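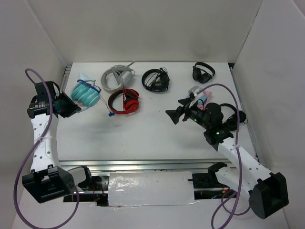
Headphones on the table, March

Home | Meetings | Minutes | Branches | Contact

Lulludel Library Friends
Minutes of the March meeting

The meeting opened at 6:30 p.m. in the upstairs reading room. Jad Hakim took the chair. Apologies had been received from two members.

1. Minutes of the last meeting
Approved with one correction. Under item 4, "Nundik branch" should read "Kuser branch." The heating complaint was from Kuser.

2. Matters arising
The loose handrail on the back steps at Kuser has been fixed. The book drop at Nundik still sticks when it is more than half full. The city has been asked twice. J. Hakim will call again and ask for a date.

3. Book sale
The spring sale brought in $2,958 before costs. Table rental and printing came to $899, higher than last year, mostly from the larger tables. Paperbacks sold well on the first morning and slowly after that. Cookbooks were gone by noon. There was a long discussion of what to do with the encyclopedias. It was agreed not to accept any more sets, and to say so on the donation sign.

4. Listening corner
The children's room would like to keep the listening corner going through the summer. Parents have asked for longer story recordings and some in Spanish. Staff asked that cords be checked at closing time. The meeting agreed to set aside money for replacement ear cushions, with the amount to be settled once prices are in.

5. Opening hours
The library proposes closing Nundik at 5 p.m. in July and August. More than 29 people signed the sheet at the front desk asking for one late evening to be kept. The Friends will write in support of the late evening. Draft letter to go around by email before it is sent.

6. Voß room
The Voß room has been repainted and the shelves are back up. The local history boxes are still in the basement. The old card index needs to come up first, as the labels on the boxes refer to it. Two members offered to help on a morning when the elevator is working. The carpet will not be replaced this year.

7. Membership
There were 13 renewals since the last meeting. Dues stay the same. The form on the website still shows the old mailing address and should be changed.

8. Other business
A member asked whether the coffee urn could be lent to the garden club. Agreed, if it is returned clean. The bike rack at Kuser was raised again and held over.

The meeting closed at 8:10 p.m. Next meeting in the same room, 6:30 p.m. Items for the agenda to J. Hakim a week before.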